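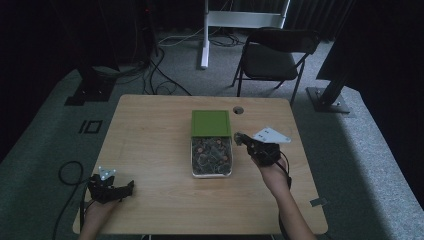
Asanka Thambiah started mending clocks because he couldn't afford to have one mended. The clock was his aunt's, a striking wall clock that had stopped when she moved house, and the quote he was given came to more than a month's rent. He bought a second-hand book and a set of screwdrivers and spent most of a winter on it.

"I made every mistake there was to make," he says. "I let the mainspring down too fast and cut my thumb. I put the strike train together wrong, so it struck four at half past ten. But I got it going in the end, and she had it on her wall until she died."

He now repairs clocks full time from two rooms above a bakery in Plarnovville. The larger room is for the work and the smaller one is for clocks on test, where they hang for at least a fortnight before they go home. On the Friday I visited there were 11 of them in there, none quite agreeing with the others.

"People expect me to be fussy about the time," he says. "I look at my phone like everyone else."

Most of what comes up the stairs is fairly ordinary. There are mantel clocks given as retirement presents, wall clocks from schools that have closed, and now and then a longcase that has to be collected in pieces. He doesn't take watches. His eyes aren't good enough for it any more, he says, and he never liked the work.

Before this he was with Aerts, a firm that serviced lifts, for 12 years. He liked the job but not the call-outs. When the firm was bought by Clerier and the depot moved, he took the redundancy money and gave himself a year to see whether clocks would pay.

"They didn't, that year. They did the year after, just about. My wife was very patient, and she was also earning, which helped more than the patience."

I ask what usually goes wrong with an old clock, and he says dirt. Oil thickens and picks up dust, the mixture wears at the pivot holes, and eventually the wheels lean and the whole thing binds. A clock that has run well for forty years and then stops has often been wearing itself out for the last ten of them.

"The owner says it was fine until last Tuesday. It wasn't fine. It was strong enough to keep going, that's all."

The other great cause of trouble is spray lubricant. He asks every customer whether anyone has used it, and a good many say no and are wrong. He can smell it when he takes the back off. The movement then has to be stripped and cleaned twice, and he charges for both.

He keeps old movements for parts, and finding the right piece can take longer than fitting it. New parts can be bought for the common German movements. For anything older he cuts his own, or he waits. One customer waited six months for a click spring because Thambiah wanted to try three dealers before he gave in and made one.

"I could have made it in an afternoon. I should have. I've apologised to her."

His prices are on a card by the door. A clean and service on a timepiece costs the same whatever the clock is worth, and he will tell people when it isn't worth doing. About a third of them go ahead anyway.

"It's their grandad's clock. What it would fetch doesn't come into it."

He has never advertised, apart from one small notice in the parish magazine. He does have a website, set up by his daughter, which he describes as out of date. It still gives his opening hours as nine to five, and he rarely starts before ten. In August he closes altogether and goes to stay with his brother, who has no clocks in the house except the one on the cooker – and that, he says, is always wrong.

There is the question of who will do this after him. He has had two trainees. One left for a job with Wirex, fitting alarms, and is doing well. The other, a retired music teacher, comes in two mornings a week and has just finished her first striking clock on her own.

"She's slower than me and she's neater than me," he says. "She writes everything down. I never did that, and I've regretted it more than once with a table full of wheels in front of me."

His advice to anyone with a stopped clock in the loft is to leave it alone until they have read something. Don't wind it to see what happens, and take the pendulum off before you carry it anywhere. Most of the broken suspension springs he replaces were broken in the car on the way to him.

His aunt's clock hangs at the top of the stairs. He hasn't serviced it for eight years and says it is overdue.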